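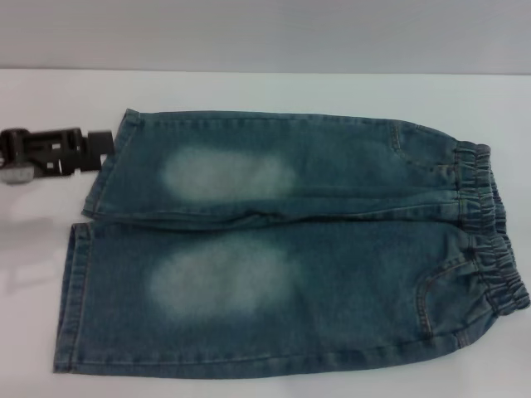 4.3 Setting the fold table height and teaching the pants routine

Do this section after the arm has been bolted down and homed (4.1) and the gripper pads are fitted (4.2). If you skipped 4.2, go back. The Skirner will run perfectly happily without pads and will polish a neat gray line into your tabletop while it does so.

You will need the 5 mm hex key, the white felt-tip gauge card from the Bonport accessory bag, and one pair of child's pants with an elastic waist. Adult jeans are covered in 4.6 and are a different kind of afternoon.

1. Press PAUSE on the pendant and wait for the amber light. The arm sags slightly when it pauses. It is resting, and you should keep your fingers out from under it while it does.

2. Loosen the four table feet. Raise or lower the top until it reads 700 mm from the floor at every corner. Floors are never level, including yours.

3. Tighten the feet and measure again. The last corner you tightened will have moved.

4. Wipe the tabletop with a dry cloth. Do not use furniture polish. Fabric on a polished top slides away from the gripper like a cat avoiding a carrier.

5. Slide the gauge card under the closed jaws and jog down in Z until the card drags but still pulls free. Press SET FLOOR.

CAUTION: SET FLOOR takes effect at once and does not ask whether you are sure. If the card was not under the jaws, repeat step 5 before anything else moves.

6. Lay the pants flat and fold them in half lengthwise, one leg on top of the other, with the waistband to the right and the hems toward the gripper. The legs do not have to match edge for edge. A small offset is fine and helps the software tell the two hems apart.

7. Select TEACH > PANTS > CHILD. Jog the jaws to just short of the upper hem and press MARK. Then do the same at the lower hem.

8. Mark the waistband at the middle of the gathers. The preview will show the elastic as a lumpy outline. Leave it alone. Pulling the waistband flat by hand while you teach gives you a routine that only works when you are standing there pulling the waistband flat.

9. Set wrist rotation to 90 degrees and run one fold at slow speed, with a hand near the stop button.

10. If the fold lands where you wanted it, press SAVE and give the routine a name you will recognize in a month. "Test2new" is already taken on most machines.

Note on faded denim: pale patches at the knees can be read as bare table, especially on a white top. The preview then shows a hole in the leg, and the arm plans its route accordingly. Lower EXPOSURE one step at a time until the hole closes. If you get to the bottom of the scale, turn on FILL GAPS under Nieminen Filter and put EXPOSURE back where it was.

Note on shadows: the gripper throws a soft shadow onto the table, and this is normal. A hard-edged shadow means one lamp is out or somebody has aimed a desk light at the cell – move the light before you start changing settings.

Upkeep

Repeat steps 2 and 3 whenever the table has been moved, leaned on or used as a lunch counter. Check the floor height (step 5) after more than 8 hours of continuous running. Replace the pads when the ribbing has worn smooth.

Error E-31, "hem not found," usually means the pants are facing the wrong way. Turn them around before you call. Minttu Riihimäki on the service desk will ask you this first, and she can tell when you are checking while you talk.

Skirner fold cell set-up guide, section 4 | Contact: Bonport service desk, Surkunton | © Bonport | Back to top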